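The Hustley is showing old films again and I am far too happy about it

Saturday, March 9, 2024

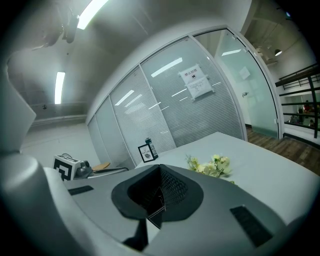 Grey and black, up close.

So I finally got myself to the Hustley last night, after months of saying I would, and I've come home with a sore back, popcorn down my jumper and a lot of opinions. You have been warned!

For anyone who doesn't live round here, the Hustley is the little cinema at the bottom of the hill in Alstead. It has one screen and 102 seats, and the heating makes a noise like somebody dragging a wardrobe across the floor upstairs. It shut last August for what the poster called "a short refresh" and I'd half given up on it. But the doors are open, the carpet is new (green, a bit much) and on Fridays they're doing a late slot for older science fiction and horror. First up was The Thing, the 1982 one, which I have seen more times than I've seen some of my cousins.

I'd only ever watched it at home, though. First on a tape recorded off the telly with the start missing, then on DVD, then on a laptop in bed with one earphone in. I thought I knew it inside out. Seeing it on a proper big screen was a different night altogether — the snow goes on for ever, for one thing, and you can see people's breath and all the clutter in that base, the playing cards and the bottles and the general feeling that everyone has been stuck together for far too long. I've always thought of it as a monster film, and last night I spent most of it looking at the corridors.

The blood test scene still works. I knew exactly what was coming and exactly when, and I still kicked the seat in front. There was a person in that seat. I said sorry, and they said they'd jumped too, so that was fine.

The sound was the other big thing. That slow thudding score has always sounded a bit thin through my speakers, and in there I could feel it in my ribs. They had it turned up a touch too high in the first half and then I think somebody must have nudged it down, or else my ears gave in. The wardrobe noise joined in during one of the quiet bits and got a laugh, but it almost suited it.

What I keep thinking about is how much of it is made of stuff. Rubber and goo and things being pulled about by people lying under the floor. Some of it looks daft if you stare at it for long enough, I'll admit that, and there's one shot with the dog that I've never quite bought. But everything is sitting there in the room with the actors, and they look properly disgusted by it. I watched a new one on the sofa last month, one of those where a creature made on a computer flings itself about in the dark for two hours, and I couldn't tell you now what it looked like. Did it have wings? I think it might have had wings.

(I'm not against computer effects, before anyone writes in. Jurassic Park is one of my favourite films and it mixes the two so well that I stopped trying to spot the joins years ago.)

Anyway, the practical bits. Parking behind the library is free after six. The bar does tea in real mugs and a beer from Lambrakis that I thought tasted of pine, although I had a second one, so make of that what you will. There's no trailer reel, just a couple of adverts for local places, including one for Kovau, the new noodle shop, which made me so hungry that I bought crisps on top of the popcorn. The seats are the old ones with new covers. If you've got long legs, sit on the aisle. I've not got long legs and I still wished I had.

They've put a board up in the foyer about the roof fund, with a painted thermometer and everything. It was at £2,820 when I went past. There's also a box where you can put in suggestions for the Friday films, and I put in three slips, which is probably cheating. I asked for The Fly, Alien and Tremors. I'd go to Tremors in a heartbeat, I'd take the whole family, I'd take the neighbours.

It was nowhere near full, mind you. I'd love to see a few more people in there next time, so if you're local and you've been meaning to go, come along and say hello. I'll be the one on the aisle with two lots of snacks.

Next Friday it's Invasion of the Body Snatchers, the seventies version, and I've not seen that since I was at school. I remember the ending and nothing else at all. I've already told everyone at home that I'm not cooking that night.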